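Folaveo moves packing work upstairs as hand-held grippers come to the office table

Business — 26 March 2020

BOKGATE — Folaveo, the mail-order supplies company, has moved part of its packing operation out of the warehouse and onto a table in its open-plan office, where employees now pack boxes with hand-held grippers instead of their bare hands. The company says the recordings from those sessions will be used to set up an automated packing line later in the year.

The change affects 16 employees on the small-parcel team. Each of them spends one session per shift at the table and the rest of the day on regular packing work downstairs. No jobs have been cut, and the company has said in writing that none will be cut before the end of the trial.

The gripper has two fingers with yellow tips and is held and worked by hand. A person picks up an item with it, moves it to the box and lets go. The software, supplied by the automation firm Dekari, keeps a record of each movement. Folaveo has set a target of 2,000 recorded packings before it decides whether to order the line.

Two people can work at the table together. One usually handles the box and its flaps while the other brings the goods, and they trade places when they want to. Items are ordinary stock and supplies: small packages, bags, bottles and cups.

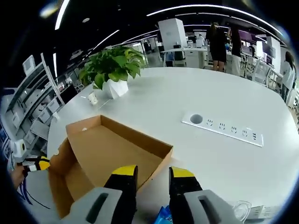 What changes for the staff

Under the old schedule, small-parcel packers stood at a bench for a full shift with two breaks. Sessions at the office table last 60 minutes and count as regular paid time. Packers who take part get the same hourly rate as before, plus a skills supplement that was agreed with the staff council in the winter.

The supplement was the main point of discussion. Packers argued that they were passing on what they know about the job, and that this should be paid for. The company first offered a one-time bonus. The final agreement gives a monthly payment for as long as a person is on the session schedule, and 3 months after that.

Output at the packing benches has gone down slightly because of the hours spent upstairs. Folaveo has brought back two seasonal workers to cover the gap and has moved the last pickup of the day back by half an hour. Customers in the Bokgate area should not see a difference, according to the company, but some orders to the outer districts may ship a day later than usual until the end of April.

Packing with a gripper is slower than packing by hand. Staff said the flaps were the hardest part at first. A box flap springs back when it is let go too early, and a soft bag slides out from between the fingers if it is picked up by the corner. Most said they had the feel of it within a few sessions. Several reported sore wrists in the first week, and the company has since limited everyone to one session per shift.

The move to the office has had effects of its own. The table stands in the middle of a shared floor, and other employees walk past it or talk nearby while packing goes on. Office staff complained early on about the sound of tape guns, and taping is now done downstairs. In return, packers have been given access to the upstairs kitchen and the quiet room, which used to be reserved for office departments. The staff council wants that access to stay in place after the trial is over.

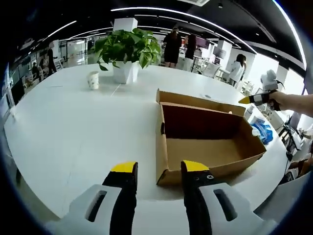

Box packing with hand-held grippers at the shared table on Folaveo's office floor.

Questions about the next step

If the target is met, Folaveo plans to install a first automated station, under the project name Yimer, in the small-parcel section of the warehouse. The station would take over repeat orders with one or two items per box. Mixed orders, fragile goods and returns would stay with people.

The company expects that a single station would need one person to keep it stocked and to deal with boxes it cannot close. Those positions would be offered first to current packers, with training during working hours. The pay grade has not been settled. The staff council wants it set one step above the present packing grade, while the company has said only that it will be "no lower."

There is also the matter of the recordings. Under the current agreement they may be used for packing work at Folaveo and for nothing else. They may not be used to compare one employee's speed with another's, and names are removed before the files go to Dekari. Employees can ask to have a session deleted within two weeks.

Taking part is voluntary. Anyone on the small-parcel team can leave the session schedule at the end of a week and go back to full bench shifts.

A meeting for all warehouse staff is planned for April, when the company will report how many packings have been recorded and present a floor plan for the Yimer station. Night-shift employees can attend a second meeting, to be held at the start of their shift. Written questions can be handed in at the warehouse office until the day before.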